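Every November the town of Collum holds a toy drive, and every November the same argument comes up about whether to accept used toys. The flyer says new toys only, in the package. I think the rule should go, at least for most of what people bring.

I sorted donations for the drive for three years. In the last of those years we took in 507 items. Of those, 254 were set aside for no reason except that they had been opened. A few were broken and belonged in the trash. Most were fine. There were board games with every piece in the box, and stuffed animals you would have been glad to give to your own child.

The case for new toys is usually made in terms of dignity. A child whose family is short of money should not get someone's leftovers. I understand that, and I used to agree with it. But my own kids were raised on leftovers. Their bikes came from a cousin, their puzzles came from the library sale, and they never felt insulted. We do not think a used toy is shameful when it comes from a relative. We only start to think so when it comes from a stranger, and I am not sure the child sees the difference. 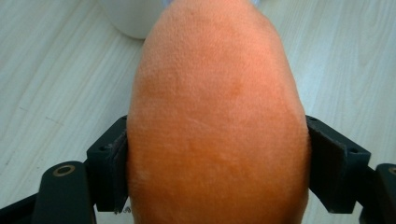 The other argument is about germs, and it is stronger. Stuffed toys hold dust and they can hold worse. A drive that takes them has to wash them, and washing takes machines, space and people with a free evening. The Gajewski laundromat on Erex Street offered us the use of its dryers after 9 p.m. and we turned it down, because the rule was already printed on the flyer. That seems backward to me. The offer should have changed the rule.

Some things should stay off the list. I would not take car seats, crib toys, or anything with a battery door that no longer closes. I would not take a toy so worn that we would be embarrassed to hand it over. Sorting by condition is slower than sorting by whether the box is sealed, and it leads to disagreements at the table. Still, adults can look at a toy and decide whether it is good.

There is also the matter of who gets to give. A sealed toy costs money, and in a bad year fewer families can spare it. A family that can't buy something extra in November may well have a shelf of outgrown things in good shape. Under the present rule they are told, politely, to keep them.

Dendden, the next town over, has taken used toys for a while now. Their drive handed out almost 3,000 items last winter, and they are not much bigger than we are. They run two tables, one for new and one for used, and parents pick from either. I went over to look. Both tables had a line.

I would like Collum to try it for one season. Print "new or clean used" on the flyer, say yes to the dryers, and set up the second table.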